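How a String Quartet Plays Together

A string quartet is a group of four musicians. Two play the violin, one plays the viola, and one plays the cello. There is no conductor standing in front of them with a stick, so how do they all start at the same time?

They breathe. Before the first note, one player, usually the first violin, takes a quick breath in through the nose and lifts the violin a little. The others see it and hear it. The speed of the breath tells them how fast the music will go. A slow breath means slow music.

Try it with a friend. Sit facing each other, take a breath together, and clap once. Then do it again with a very short breath. Most pairs need a few tries before the claps land together.

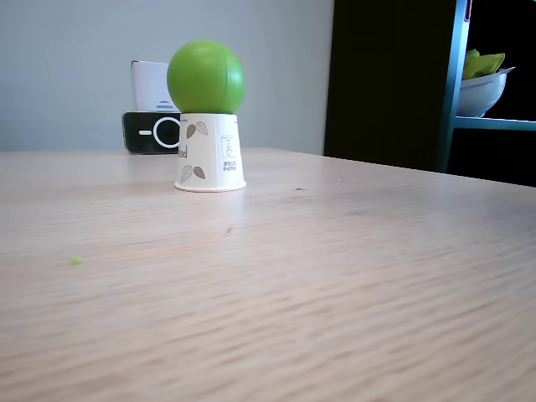
Once the music has started, the players keep listening. Each one has a different job. The first violin often has the tune. The second violin and the viola fill in the middle, and the cello plays the low notes that everything else sits on. The jobs can change in the middle of a piece. In the Mitmont Quartet's favorite encore, a short dance called "Bullow Fair," the viola has the tune for the first 5 lines and then hands it to the cello.

Musicians say "hands it" even though nothing is really being passed. The player who had the tune gets softer and the next player gets louder. If they do it well, you may not notice the moment it changed. 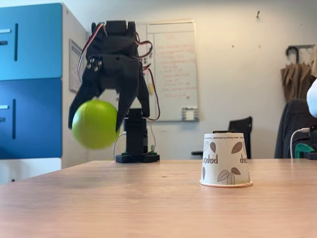
The bow is the long stick that makes the strings sound. It has a ribbon of horsehair stretched along it, and the player rubs the hair with a sticky block called rosin. How you hold the bow matters a lot. If you squeeze too hard, the sound comes out scratchy. If you hold it too loosely, the bow slides around. The black robotic arm in the photo has two long fingers holding a green ball between them. A violinist uses the thumb and all four fingers on the bow, and the fingers stay bent and relaxed. The little finger rests on top and helps balance the weight.

Sometimes the players put the bow down and pluck the strings with a finger. This is called pizzicato (say "pit-see-KAH-toe"). The notes are short, like drops of water.

A quartet piece is often split into parts called movements. People usually wait until the last movement is over before they clap. If you are not sure, watch the players. When they lower their bows and stand up, the piece is finished.

The Grornholm Summer Music Festival has a family concert every July at 5 in the afternoon. It is held in Fawzy Hall, which has 98 seats, and children can sit on the floor near the front. After the music, the players answer questions and let you look at the instruments up close. Please ask before you touch the bow hair. Oil from your fingers makes it slippery.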